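Griffiths Evening Room — LP reissue, Rikham Records

Format: 12-inch vinyl, single LP
Label: Rikham
Pressing: 1,238 copies
Tracks: 8
Status: In stock, ships from our shop

Evening Room was the second album by Griffiths and the last one they recorded as a four-piece. It has been out of print on vinyl for years, and secondhand copies of the first pressing have been hard to find in playable condition. Rikham has gone back to the original master tapes for this reissue, and the label's in-house engineer, Tegwen Probert, has cut a new lacquer from them.

The record marks the point where the band moved away from the loud guitars of their debut. There are more keyboards, the drums are quieter and the songs run longer. The opener, Turnum, was the only single and is still the song most people know. Side two is slower and works best played straight through. The closing track, Saveck, runs for most of the last stretch of the side and fades out on a single organ chord.

Anyone who knows the album from the old CD will hear a difference in the bottom end. The CD was mastered loud, and the bass on the first three songs tended to swamp the vocals. On the new cut the voice sits further forward and the cymbals have lost their harsh edge. Some tape hiss is audible at the start of side two. It is on the master and has been left alone.

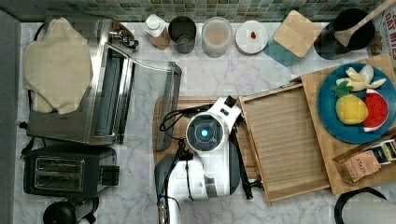 Kitchen counter with toaster oven and two-slot toaster.

Track list

Side one
1. Turnum
2. Half the Street
3. Cold Harbour Lights
4. Paper Colour

Side two
5. Evening Room
6. July
7. The Long Driveway
8. Saveck

The single version of Turnum and its B-side are not included. Both are on the band's singles compilation, which we stock on CD only.

What you get

The record is black vinyl in a poly-lined inner sleeve. The outer sleeve is heavy card with a matte finish and follows the original artwork, except that the lyrics have moved from the back cover to a printed insert. The other side of the insert has a short essay by Tegwen Probert on the sessions and the state of the tapes. A download code is included for the full album in WAV or MP3. Codes are single use, so please save your files somewhere safe.

The first 126 orders placed through our site also come with a reprint of the original tour poster, folded once to fit the sleeve. When the posters are gone, the note at checkout will disappear.
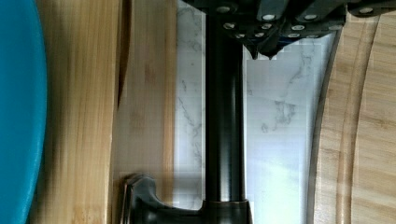 Marble, bamboo board and black faucet.

Playing notes

The album plays at 33 rpm. Side two is on the long side for a single LP, and it was cut a little quieter to keep the bass intact — you may need to turn the volume up slightly after you flip it. We played a finished copy on a basic belt-drive deck and on a better one, and neither had trouble tracking the inner grooves.

Shipping and returns

Records are packed in stiff cardboard mailers with the disc outside the jacket to prevent seam splits. If you would prefer yours left sealed, add a note to your order. We can combine orders, but anything bought with a pre-order item is held until the whole order is ready.

Unopened records can be returned within 30 days. If your copy arrives warped or damaged, send us a photo of the record and the mailer and we will replace it while stock lasts. Light surface marks from the inner sleeve are normal on new vinyl and are not treated as a fault unless they can be heard.

Also available from Rikham

Griffiths — first album, LP and CD
Griffiths — singles compilation, CD
Griffiths — Evening Room, CD (older mastering)

Page updated November 11, 2025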